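Mesach Releases Version 4 of Its Open Planning Software for Tabletop Robot Arms

ERKURBERG, April 2022 – Mesach today released version 4 of Lurside, its open-source planning software for robot arms that push, sort and line up small objects on a flat surface. It is free to download, and it comes with a new planner, a rewritten object tracker and a replay tool that our early users have been asking for since the first beta in December.

The biggest change is in how Lurside decides what to do next. Earlier versions worked out a full path before the arm moved and started over whenever a block rolled or slid the wrong way. The new planner checks its plan 16 times a second and repairs only the part that no longer fits, so a nudge that goes a little wide doesn't stop the whole job.

"I've been waiting two years to watch this thing change its mind halfway through a push," said Flora Dunbar, who leads planning at Mesach. "The first time it ran cleanly I made everybody come over and look. Then I made them look again!"

The tracker now handles shape and color together – a star and a cylinder of the same red are kept apart even when the arm passes in front of one of them. Abimbola Oyelaran wrote most of the new code and tested it against 400 recorded runs, all of which ship with the release.

Riedl, our partner on the project, has used the beta in its own lab for about 70 days. "We write a task as a plain sentence and Lurside turns it into moves," said Paraschiva Bucur, research engineer at Riedl. "My favorite part is the replay tool. You can stop at any step, see which moves the planner threw out, and try one of them instead."

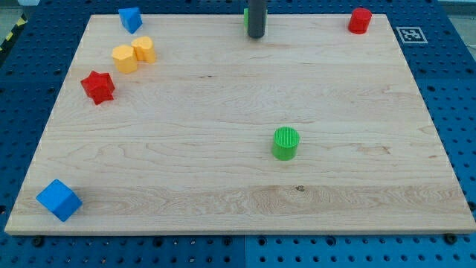 Colored blocks on the maple board, with the arm over the far part of the work area. Photo: Mesach

Lurside 4 runs on Linux and reads task files from version 3 without changes. Files from older versions need the converter, found in the tools folder. Setup notes and a calibration guide are included in the download.

Press contact: Skye Swanson, Mesach, Erkurberg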